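Section 4. Working at a Teaching Station

This section is for operators who have been moved from hand packing to a Molo teaching station, and for the leads who schedule them. It assumes the station has been installed and signed off as described in Section 3.

At a teaching station, the operator does a packing task with a pair of hand-held grippers. The system records the movement of both grippers, and the recordings are used to train the Molo arms on the packing line. The arms learn from what the operator does, so a task should be done the way it would be done on a normal shift.

4.1 What changes for the operator

Operators keep their job grade and their regular break times. Time at the station is logged as production time under code 17. It is not counted toward the pack rate, and no rate target may be set for it.

The work is slower than hand packing and takes more attention. Most people find the first few sessions tiring in the forearms and thumbs. A session lasts no longer than 21 minutes, and an operator does no more than two sessions before going back to other work. Leads should plan the rotation with this in mind and should not fill a gap in the schedule by extending a session.

Recordings are stored by task number and station number. Operator names are not attached to them. Questions about how recordings are used go to Zubaida Swati in Operations Training.

4.2 Before you start

1. Sign in at the station panel with your badge and choose the task number from your work sheet.

2. Put on a pair of grip gloves in your size. Replace them if the palm is worn smooth.

3. Pull your sleeves down over the glove cuffs. Take off watches and bracelets.

4. Clear the table of anything that is not on the task sheet, including pens, tape and the sheet itself.

5. Check the floor where you will stand. Cables must be to the side of your feet, with enough slack that you can reach the far edge of the table.

6. Pick up the grippers, left one first. Squeeze and release each one fully, two times. The panel shows a green bar for each gripper when it is reading correctly.

CAUTION: Do not start if a cable is pulled tight or crosses the place where you stand. Move it, or call your lead.

Note: If a bar stays gray, put that gripper back in its holder, wait for the tone, and pick it up again. If it is still gray, the station is out of service until maintenance has looked at it. Do not swap in a gripper from another station - each pair is matched to its own table.

4.3 Recording a task

1. Place the item for the task on the table. Its position should vary from one recording to the next, within the limits on the task sheet.

2. Hold both grippers open and over the near half of the table. Keep them still until you hear the start tone.

3. Do the task at a steady pace. Use the gripper fingers only. Do not steady the item with your wrist or the back of your hand.

4. When the task is done, open both grippers, bring them back toward you and hold still for the end tone.

5. Press Keep or Discard on the foot pedal. 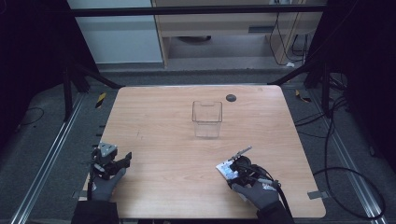
6. Reset the table and repeat until the panel shows that the set is complete or the session timer ends.

If you drop the item, carry on if you can still reach it with the grippers. A dropped item that is picked up again and placed correctly is a good recording, and you should press Keep. Press Discard only if the item left the table, if you touched it with your hand, or if someone reached into the work area.

Thin-walled containers need a lighter squeeze than most people expect. Close the fingers until they touch the wall, then stop. If the wall bends, ease off before lifting.

CAUTION: Do not lean on the frame or hang anything from it. A small shift in the frame spoils the calibration, and every recording after that has to be thrown out.

4.4 Ending a session

1. Return both grippers to their holders with the fingers open.

2. Sign out at the panel. The next operator cannot start while you are signed in.

3. Put used gloves in the bin marked for washing.

4. Enter any trouble with the task in the station log, with the task number. Short entries are fine: "box slides when gripped low" is enough.

4.5 For leads: moving a task to the arms

A task goes to the line only after it has passed the trial described in Section 6. Until then it stays with hand packers, and staffing for it should not be reduced.

During the first two weeks on the line, an operator who recorded the task is posted at the arm as its attendant. This person can stop the arm at any time without asking, and the stop is not charged to the shift. At the Trilton plant the attendants caught most of the early trouble with lids and labels, and their notes were used to write new task sheets.

Operators who normally pack a task must be told before it goes to trial. Tell them in person, at the start of the shift, and let them know where they will be working afterward. Shalini Thakur keeps the transfer forms and can sit in on the talk if the lead asks her to.

Note: An operator may decline station work. Record this on the transfer form as "declined" with no reason given, and keep the person on the normal rotation.

For calibration and cleaning of the grippers, go to Section 5.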